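Fosinstead publishes results of gripper comparison on household objects

Findings from 1,000 pick-and-place attempts now free to download

Fosinstead, the independent test workshop for robot grippers and arms, has published the results of its latest comparison. The study looked at how three two-finger grippers cope with small, light objects of the kind found in most homes. The full report and the attempt-by-attempt results are available from February at no charge.

The grippers were tested on the same arm, with the same controller and the same set of tasks. Of 1,000 attempts, 756 were completed without help from the operator. A further 107 were completed after a second try at the grasp. The rest were recorded as failures, most of them dropped objects or fingers closing beside the target.

"People who buy grippers are usually given a maximum load and an opening width," said Snædís Þrastardóttir, who leads testing at Fosinstead. "Those figures are useful, but they say very little about picking up something round that rolls when you touch it. We wanted numbers for that."

The tasks were kept simple on purpose. Objects had to be lifted from a flat surface, placed in a shallow container, or taken out of one again. Balls, blocks, spoons and folded cloths were used, and each gripper met each object from several starting positions.
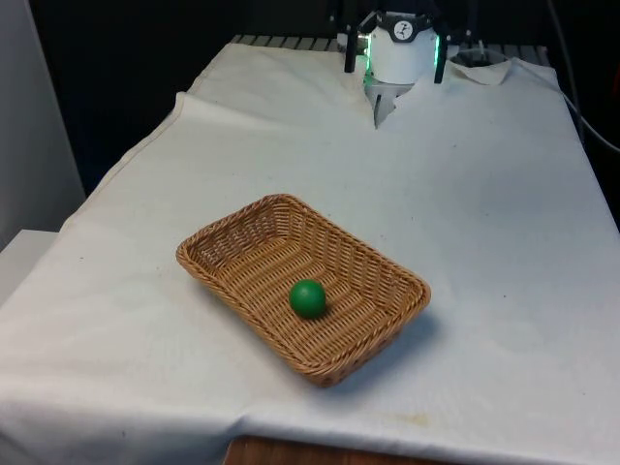 Taking an object out of a container proved harder than putting it in. With all three grippers, the fingers tended to touch the rim or the floor of the container before they had closed on the object. Lowering the approach speed helped in most cases, though it made each attempt longer. Changing the angle of approach helped more, and the report sets out the angles used for every task.

Cloth coverings also made a difference. On a bare tabletop the arm could be brought down to a known height and left there. On cloth, folds and creases changed that height by a few millimetres from one attempt to the next, and the operators had to allow for it in the controller settings.

The comparison was paid for by Lestari, which makes sorting equipment for small warehouses, and by the Gautam training fund. Neither had a say in the choice of grippers or saw the results before they were final.

"We have spent money on grippers that looked right on paper and then sat in a cupboard," said Esben Þrastardóttir, head of equipment at Lestari. "Having the failures listed as well as the successes is what we were after."

Fosinstead will repeat the tasks with soft finger pads later in the year – the present results cover hard fingers only. A separate trial of wrist-mounted and fixed cameras, under the name Fernura, is being planned with the same objects. Manufacturers who would like a gripper considered for either trial should write to the workshop with drawings and mounting details.

Notes to editors

The report contains the full task list, controller settings and a table of results for each gripper. Interviews with the test team can be arranged through the Fosinstead press office.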